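Sorting Bins and Mixed Household Items: Frequently Asked Questions

Faulkner Household Reuse
Last updated 14 Jun 2026

These are the questions we get most often at the counter and by email. If yours isn't covered, use the contact form or call during opening hours.

What can I bring in?

Small household goods in usable shape. That covers plastic bowls and food containers, kitchen utensils, hand tools, soft toys, jars, lids, baskets, hooks and similar items. If it fits in a grocery bag and one person can lift it easily, we will probably take it.

What can't I bring in?

No paint, solvents, batteries, light bulbs, knives without a cover, car seats, bike helmets or anything with a cracked electrical cord. We also can't take pillows or mattresses. The county drop-off site accepts most of these.

Do I have to sort my things first?

No. You can drop off a mixed box and we will sort it. It does help if you keep breakable things apart from tools. A hammer at the bottom of a box of glasses is the most common cause of damage we see.

Is there a limit on how much I can drop off?

Two boxes or bags per visit, up to 50 pounds in total. If you are clearing out a house, fill in the large drop-off form and we will set a time with you.

What kind of bin should I use for mixed small items at home?

We like a bin with sloped sides. Small things slide toward the floor of the bin and stay where you can reach them, and there are no square corners for caps and screws to collect in. The drawback is space – a sloped bin holds less than a straight-sided one of the same width.

Metal or plastic?

Metal if tools are going in it, plastic if it is only toys and kitchenware. Painted metal will scratch along the walls after a while. The scratches don't affect how the bin works, but check for rust once or twice a year if you keep it in a garage or basement. Plastic is lighter and quieter, and it tends to split at the rim if heavy tools are dropped on it.

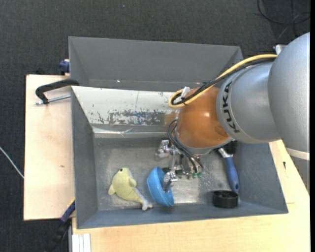
How full should a bin be?

Less full than most people expect. Once things are stacked three deep, you end up digging, and whatever is at the bottom gets forgotten. For a bin that holds different kinds of items, we suggest keeping it to a single layer and emptying it every week.

Can toys and tools go in the same bin?

For a short time, while you are sorting, yes. For storage, no. Soft toys pick up oil and metal dust from tools, and children will reach into any bin that has a toy in it. Move the tools out first, then the hard plastic, then the soft things.

How do I clean plush toys before donating them?

Check the label. Most small plush toys can go in a pillowcase tied shut and be washed on a cold, gentle cycle. Let them air dry completely. Long or fuzzy trim can be brushed out with an old toothbrush once it is dry. Please don't use scented sprays. We turn away plush toys with loose eyes, open seams or missing stuffing.

How do I clean plastic bowls and containers?

Dish soap and warm water. For a greasy film, let the bowl sit with a spoonful of baking soda in warm water for 15 minutes and wash it again. Stains are fine. Cracks and melted spots are not.

I have lids and caps with nothing to put them on. Do you want them?

Yes, if they are clean and in one piece. We keep a lid shelf by the back wall, and people match them to their own jars and containers for free. Jollano lids go in the separate tray because they don't fit other makes.

How should I pack hand tools?

Wipe them down and put them in a shallow box. Cover anything sharp with cardboard and tape. If the handle is loose, put a piece of masking tape on it and write "loose" so it goes to the repair bench.

What happens to things you can't sell?

Metal goes to scrap and clean cotton goes to the rag box. Some plastic can be recycled locally, depending on the number stamped on the base. The rest is thrown out, and we pay for that by weight, so please look your items over before you bring them.

How much do things cost?

Most small items are priced by color sticker. The price list is posted at the entrance and changes every November. Bins and baskets are priced one by one.

Do you sell empty bins?

When we have them. Rotwood stacking crates come in fairly often. Metal bins are less common and usually sell the same day. We don't hold items by phone.

Where do I go?

727 Ninisex Road, side entrance. Drop-off is at door 19. Please don't leave anything outside when we are closed.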